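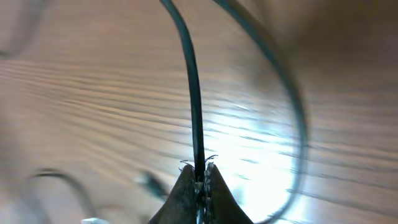 A dark cable against wood grain.

Cable coiling is the practice of winding a cord into loops so that it can be put away and, in theory, found again. It is usually done on a table, a surface chosen for being flat and for already having the cable on it.

The simplest form is the elbow wrap, which is quick and widely disapproved of. The over-under method, in which every second loop is turned the opposite way, is slower and gives its users something to mention at parties. In a workshop handout for the Jilstead repair club, Duygu Karakaya lists 43 ways to coil a cord and recommends two. 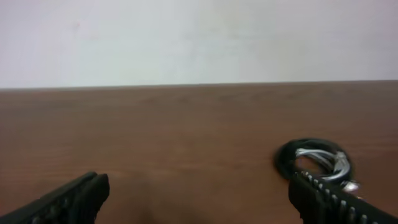
Storage is a separate problem. A coil left untied tends to spread, and a coil tied with its own end tends to become a knot with a plug on it. Necati Güler, who kept 229 cords in one closet, favored hooks. His critics favored owning fewer cords.

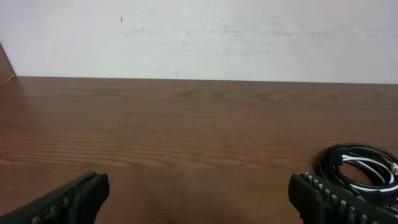
Wood-grain tabletop against an off-white wall.

See also: Knot; Extension cord; Junk drawer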